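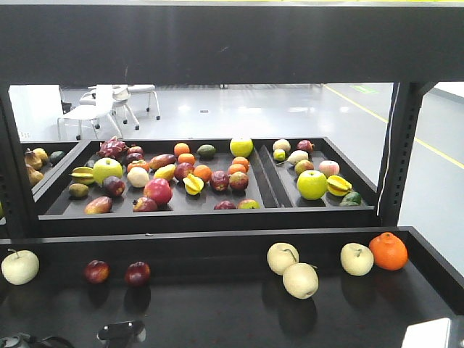 *Rayon fruits, bac du milieu et tablette du bas.*

Re: [liste-manutention] les robots et le rayon, on en est où ?

Bonjour à tous,

Réponse en vitesse, je repars à la réserve à 14 h.

> Quelqu'un a-t-il du concret sur les humanoïdes en magasin ? Chez Rolmont on nous a promis une mise en rayon « autonome » pour juin, devis à l'appui. Je veux bien y croire, mais notre direction parle déjà de supprimer la tournée du soir. Prendre un fruit, le poser dans un panier, porter le panier : est-ce que ça marche, oui ou non ? Et à quelle cadence ?

Alors. Ça dépend de ce qu'on appelle marcher. Trois gestes différents dans votre question, et les devis les mettent tous sur la même ligne. Demandez le détail.

Les fruits d'abord. Pommes, mangues, caramboles, avocats, tout ça dans le même bac, les uns contre les autres. Pour nous c'est rien. Pour une pince, il faut trouver par où passer les doigts sans pousser le voisin. Nos fruits sont factices, donc la question des coups sur une vraie pêche mûre reste entière – ne laissez personne vous dire le contraire avec une vidéo.

Côté chiffres, j'ai ceux de Sastari, notre série de mars : 500 prises demandées, 419 réussies du premier coup. Sur les ratées, 80 rattrapées au deuxième essai, la dernière abandonnée. Honorable. Mais un rayon ne se remplit pas en 500 prises, et il faut quelqu'un à côté pour surveiller.
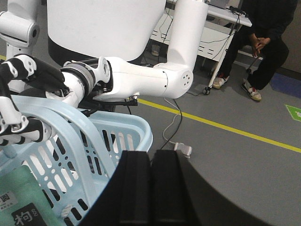 Combien de temps pour remplir un panier ? Chez nous 155 secondes en moyenne pour une petite commande, un employé va nettement plus vite.

Le panier, maintenant. Tenir une anse ou un rebord avec des doigts articulés, c'est une chose. Porter chargé, tourner dans une allée avec des clients, poser sans renverser, c'en est une autre et là j'ai aucune mesure sérieuse à vous donner. Olen annonce des résultats, je ne les ai pas vus tourner donc je ne transmets pas.
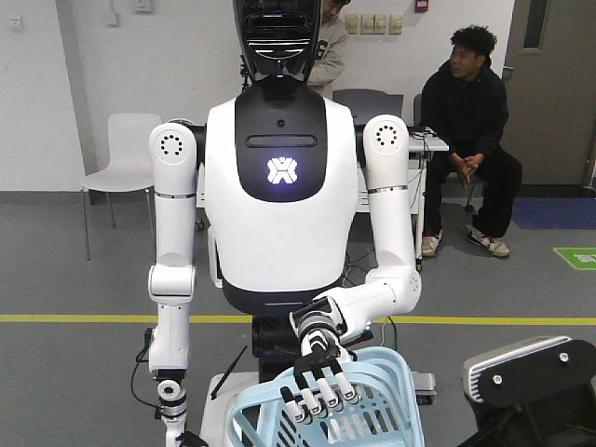 *Main gauche sur le rebord du panier bleu.*

Pour la maison (on me l'a demandé hors liste) : même réponse en pire. Le linge c'est mou, les pièces sont étroites, et chacun range à sa façon. Je n'acheterais rien cette année.

Pour Rolmont, faites écrire dans le devis le nombre d'interventions humaines par heure. Hajji l'a fait accepter à son fournisseur, ça a calmé tout le monde. Et gardez la tournée du soir tant que vous n'avez pas un mois complet de relevés sur votre propre rayon.

Je vous envoie le tableau des prises dès que je remets la main dessus, il est sur l'autre poste. Désolé pour les fautes, tapé debout.

Bonne journée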